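4 avril 2021
Par Mwende Swai

Bon, je vous avais promis un retour sur les pinces à main Narkier dès que j'aurais assez d'heures dessus pour en parler sans dire de bêtises. C'est chose faite : 33 postes complets depuis le début du mois de mars, avec les bons et les mauvais jours.

Pour ceux qui débarquent, je travaille chez Kostari, une petite boîte qui prépare des colis cadeaux (friandises, peluches, papeterie, un peu de tout). Avant, mon métier c'était la table d'emballage, point. Depuis que la direction a signé avec Drereo pour automatiser une partie du remplissage des cartons, on est cinq à avoir changé de journée : le matin on emballe, l'après-midi on fait des démonstrations avec les pinces, une dans chaque main, pour que les futurs bras apprennent à attraper les articles comme nous. Et croyez-moi, on ne tient pas un œuf en chocolat comme on tient un livre !

Commençons par la prise en main. La première heure est affreuse. On a l'impression de manger avec des baguettes trop courtes, on vise à côté, on serre trop ou pas assez. Et puis le deuxième jour ça vient, et on se surprend à ne plus regarder ses doigts du tout. La gâchette est douce, la course est bien dosée, on sent vraiment le moment où les mors touchent l'objet. Sur ce point, rien à redire, c'est nettement mieux que le modèle Thevar qu'on nous avait prêté à l'essai et qui se refermait d'un coup sec (j'y ai laissé plusieurs paquets de biscuits, paix à leurs miettes).

Les patins striés, c'est ce que je préfère. Sur les emballages brillants, tout ce qui est alu ou plastique lisse, ça accroche sans écraser, à condition de prendre l'article par les flancs et d'y aller franchement. Si on hésite, ça pivote. Les sachets mous, c'est une autre histoire : il faut pincer un pli, et trouver le bon pli avec une pince, ça demande une patience que je n'ai pas toujours à seize heures.

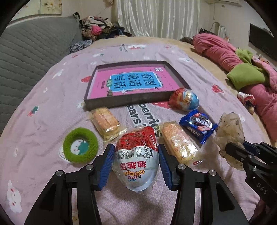
Ce qui m'a surprise, c'est à quel point le décor compte. Chez Drereo, ils veulent des démonstrations partout, sur des tables, par terre, sur un lit, avec des tissus à motifs, du bazar autour, des articles posés de travers. Au début je rangeais tout bien droit par réflexe, et le technicien venait gentiment remettre le désordre derrière moi. Douze ans de métier à aligner des boîtes, et on me demande d'en mettre partout ! Je m'y suis faite, mais le soir je range ma cuisine avec une énergie nouvelle.

Côté confort, c'est plus mitigé. Le poids se porte bien pendant une heure, ensuite il descend dans le poignet. J'ai les mains plutôt petites et la poignée a visiblement été pensée pour quelqu'un d'autre : mon index arrive au bout de la gâchette, sans marge. Une collègue a enroulé de la bande de sport autour de la sienne et je l'ai copiée dès le lendemain. Un deuxième format de poignée, ça ne me paraît pas un caprice. On a fini par obtenir une pause de dix minutes par heure de démonstration, et franchement elle devrait être écrite dans le mode d'emploi.

L'autre souci, c'est le rythme. On nous a fixé 700 prises par semaine et par personne. Ma meilleure semaine, j'en ai fait 974, et j'en étais très fière jusqu'à ce que je voie combien avaient été écartées parce que j'étais allée trop vite. Depuis je ralentis et je dors mieux. Si votre chef envisage ce genre de matériel, demandez tout de suite comment les prises ratées sont comptées — chez nous la réponse est venue tard et elle a fait grincer des dents.

Et le boulot, dans tout ça ? C'est la question que tout le monde me pose à la maison. On nous a garanti par écrit qu'il n'y aurait pas de départ cette année, et les heures de démonstration sont un peu mieux payées. Après, je ne sais pas. Apprendre mes gestes à une machine, certains jours ça m'amuse beaucoup, d'autres jours moins. Ce que je vois pour l'instant, c'est que mon dos me remercie de passer moins de temps penchée sur les cartons, et qu'on me demande mon avis bien plus souvent qu'avant.

Ma note pour les Narkier : quatre étoiles sur cinq. J'en retire une pour la poignée. Je ferai une mise à jour quand les premiers bras seront installés au bout de la ligne, normalement après l'été.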